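Skedgate is a set of working rules for recording hand-held gripper demonstrations, the short manual tasks later used to train robots. Ankit Negi drafted it at Zistatville, and version 4 is dated 11/29/24. It is often called a standard – a generous word for a document no outside body has reviewed.

The rules cover table coverings, starting positions and when a take must be thrown out. Drawer tasks get the longest section. It asks for 100 takes per cabinet, a figure the text never justifies.

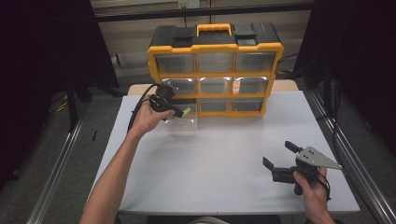 A parts cabinet with one drawer pulled out, bottom row, left side.

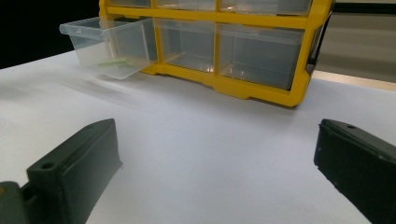
Does following Skedgate make a recording safe to train on?
Following it shows only that the listed steps were carried out. Whether the data is any good has to be tested separately, on a robot.

Rajkumari Sandhu's review for Singhal compared 2000 takes made under the rules with 3930 made without them, and found the labels tidier but the failure notes just as patchy. Stasta adopted the rules the following April, leaving out the section on discarded takes.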